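Flendelwood Community Swim and Athletic Club
Uniform Subgroup, minutes of the meeting of 8/22/25

Present: Nadiia Didenko (chair), Yurii Ostapchuk, Taras Romaniuk, Nazar Palamarchuk, Radymyr Kravchuk (minutes, again)
Apologies: none received, which surprised the chair

1. Minutes of the last meeting

Approved with one correction. Taras did not "storm out" of the January meeting. He left to move his car and then chose not to come back. The record is amended.

2. Folding of the blue and white kit

Carried over from last time, and the time before that. The kit came back from Olalside in trash bags and has been living in them. Nadiia asked that we settle on one way to fold it before the new season, so that whoever opens the cupboard can find a size without pulling out every piece in the club.

Yurii favors laying each piece flat, smoothing it from the trim down, then folding in the sides. Nazar rolls his. Taras said he had never folded anything in his life and was not going to be shamed about it in front of a quorum.

The gray table was agreed to be the right place for the job. The top is big enough to open a garment out and the cloth doesn't slide off it.

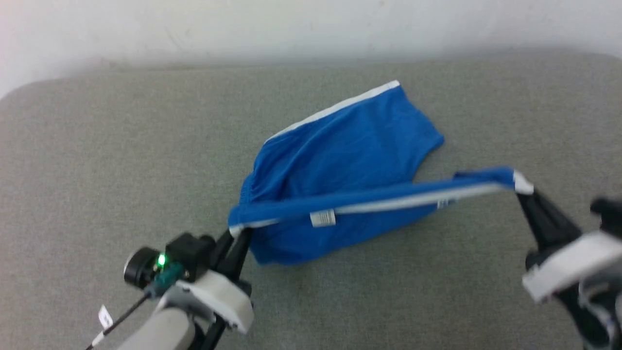
The white trim was discussed at more length than the agenda allowed. Yurii's view is that you should line up the trim first and let the blue take care of itself. Nazar pointed out that the trim curls, and that lining up something that curls is a hobby. Nadiia said that if the trim ends up on the outside of the fold, the pile at least looks intentional from the doorway, and that this was the standard she was prepared to defend.

Rolling was put to a vote and lost. Nazar asked that his disappointment be minuted. It is.

Agreed: fold flat, trim outward, sleeves or no sleeves. Yurii to write it up on one side of paper. Radymyr asked for large type.

3. Labels and sizes

Nobody could agree on what the sizes mean. The last batch from Gillies runs small, or the members run large; the meeting declined to take a position. Nadiia proposed that the size be read off the care label before folding and the label left where a person can get at it, so we stop having to undo a finished pile to look for a medium.

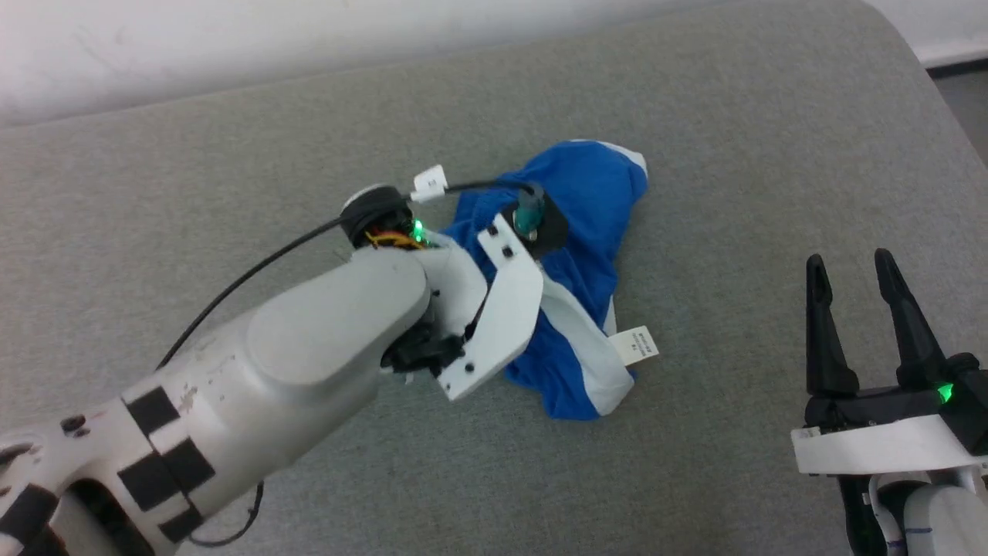
Taras said the print on the labels is too tiny for him and he has been going by feel. Several parents' emails now make more sense. It was suggested he bring his reading glasses. He said he would consider it.

Radymyr asked whether we could mark the sizes on the inside with a laundry pen. Yurii reminded the meeting of the last laundry pen. Dropped without a vote.

Agreed: sort by size first, fold second. Anything with a label too faded to read goes in a separate pile, to be known as the separate pile, after Nazar's other suggestions were ruled out of order.

4. Money

The balance stands at $939. The quote from Allance for a full new set of kit is $3,000. Nadiia read both numbers out twice in case they had moved closer together.

Taras proposed a bake sale. Yurii asked who bakes. There was a pause, which the minutes will not try to reproduce.

Agreed: keep the present kit for another season and wash it properly. Nadiia to ask Allance for a price on 30 pieces only, with the same white trim, and to find out if they charge extra for being asked again.

5. Washing

Blues to be washed with blues. This was agreed in January and it is agreed once more. The member who put a red towel in with the load has been spoken to and is present at this meeting.

Cold wash, hang to dry, no dryer. Nazar wanted to know why his came out of the dryer fine. Nadiia asked him to hold it up against himself. Item closed.

6. Cupboard

The second shelf is still bowed. Yurii has a bracket at home that might fit. He had a bracket at home in January, too.

The key is with Taras, who believes it is in his other jacket.

7. Any other business

Nazar asked if rolling might be allowed for away trips only. The chair said the vote had been taken. Nazar said a suitcase is different from a cupboard. Carried forward.

Actions

Yurii: folding sheet, bracket
Taras: glasses, key
Nadiia: Allance price
Nazar: trash bags emptied and contents sorted by size
Radymyr: find somebody else to take minutes

Next meeting to be fixed once the key turns up.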